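4.3 Safe Handling of Tabletop Items

This section applies to all Puseck arms fitted with a two-finger gripper and a wrist camera.

1. Confirm that hands are clear of the table before enabling motion.
2. Open the fingers fully before lowering them on either side of an item.

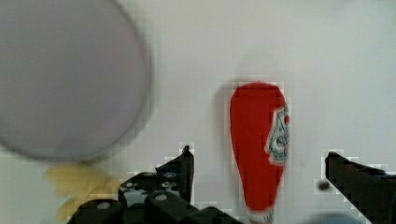
3. Limit closing force to 20 percent for soft or plush items.
4. Lift only when the camera view is steady.

CAUTION: Do not reach under the gripper while the arm is enabled. Press STOP first.

5. At the end of each run, check the layout against the Flendley item sheet.

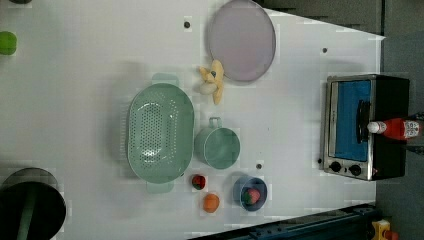 Figure 2. Tabletop with toaster oven, colander and play food.

NOTE: Record any dropped item under code 3598.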